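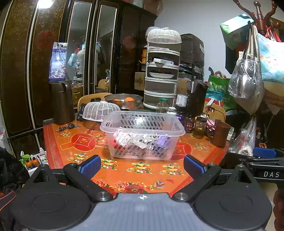 How many demonstrations of one task does a household need to supply before the data is useful? Thirty per task, in the protocol used at Puren, with the start position changed between takes.

The figure comes from the head of collection at Puren, which gathers manipulation examples in occupied homes and passes them to a training group at Skestusance. We spoke on a Friday, between two home visits in Demwood.

"Thirty is a floor," the head of collection said. "Below that the policy copies the path of the hand and ignores the object. Past that, we get more from a second home than from more takes in the first."

Each operator works with a hand-held gripper. A take starts with the fingers open and ends when the object has been released and the tool has drawn back. Takes longer than 12 seconds are split or dropped, depending on the task.

Asked about tidying, the interviewee was firm. Operators may clear a path for their own feet but leave the table as the family keeps it. "A dining table has keys on it, a thermos, fruit, jars, a kettle. A basket of small packages ends up in the middle. If we remove all that, we have recorded a lab bench with a nicer cloth."

Patterned cloths and mirrored wardrobe doors are logged in the session notes — both have caused trouble for the tracking step. According to the interviewee, a mirror gives the localizer a second set of features that move the wrong way. The current fix is a slow sweep of the room before the first take, repeated if the map fails its check. Clear plastic is logged too, under a separate tag.

Review is done by 2 people working apart. They mark the moment of contact and the moment of release, and any clip where their marks differ by more than 5 video samples goes to a third reader. The labeling tool, Ojeda, was written in-house and stores both sets of marks.

"We keep failed grasps," the interviewee added. "They get their own label. The training group asked for them in November, and we had to go back through the archive to recover the ones we had thrown out."

The next round covers kitchens. The task list was still open when we spoke, apart from lids and drawers.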